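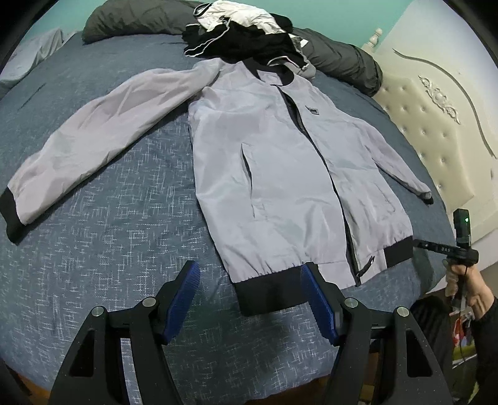 Figure 1. Zip-front jacket laid out on a bed at the Plaklow site, view from the handheld gripper.

Cutanov garment handling project
Progress report to the Lindsay fund, second period

1. Work done

Collection of two-handed garment demonstrations continued through September in furnished bedrooms at Plaklow. The set now holds 1,165 accepted demonstrations. Of these, 227 involve jackets with a full-length front zipper, the class added at the fund's request after the first report. The rest are T-shirts, sweatshirts and pants.

Jackets were recorded on made beds with other clothing and bedding left in place. The earlier recordings used a bare table, and the policy trained on them lost track of the hem when the garment lay on a cloth of similar color. Figure 1 shows a typical starting state: light grey jacket, blue-grey printed sheet, sleeves spread, zipper partly gaping.

2. Method

The grasp model was changed in one respect. It previously predicted a single grasp point per hand from the full view. It now predicts a short segment along a garment edge (hem, cuff or collar) and picks the grasp point within that segment at execution time. Segment labels were drawn by hand on 200 start views. Ribbed edges in a contrasting color were labeled consistently between annotators. Slanted pocket openings were the main source of disagreement and are now a separate class, excluded from grasping.

3. Results

Both models were run on the Brester arm pair, 100 trials each, using jackets absent from training. The segment model completed the first fold more often than the point model. The gain came mostly from hem grasps. Sleeve grasps did not improve: where a cuff was tucked under fabric or near the mattress edge, both models tended to close on the sheet.

4. Open issues

Sheet pickup is still the most frequent failure. Finger pad wear was not logged before this period and may account for part of the slip on smooth, shiny fabrics. Pads are now replaced on a fixed schedule.

5. Next period

Cuff recovery demonstrations, a second annotation pass on pockets, and a repeat of the arm trials with new pads. No change to the budget is requested.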